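Projets étudiants > Robotique > Comptes rendus

Apprendre à un bras à ranger des engrenages (enfin, essayer)

Quand j'ai choisi le sujet, je pensais passer le semestre à coder. Raté ! J'ai surtout passé mes journées à guider le bras à distance, manette en main, pour lui montrer comment attraper un engrenage et le déposer sur un disque percé. L'idée, c'est qu'il apprenne en nous imitant - donc si je tremble, il tremblera aussi.

İlker Tekin, mon binôme, a monté le logiciel d'enregistrement (on l'a baptisé Reltonero, ne me demandez pas pourquoi). Objectif de départ : 100 démonstrations. On a fini à 461, parce qu'on devenait meilleurs et que les premières nous faisaient un peu honte...

Le plus dur, c'est l'approche. Il faut descendre bien droit, les doigts de part et d'autre des dents, et fermer doucement. Un poil de travers et la pièce pivote.
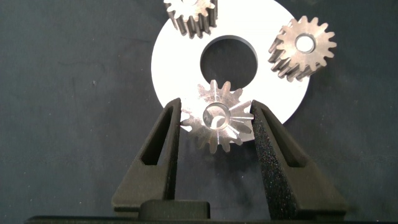 Dilholm, décembre. Engrenage argenté entre les doigts, juste devant le trou du disque blanc : c'est l'étape où je ralentis toujours. Les deux autres engrenages obligent à bien choisir sa trajectoire - İlker passe large, moi je coupe. Il va falloir se mettre d'accord avant d'entraîner le modèle, sinon il apprendra nos deux manies à la fois !

À lire aussi
- Fluditz : piloter une pince sans retour d'effort
- Projet Sezer, 3 mois après
- 10 réglages de manette à tester

Contact | Mentions légales | Haut de page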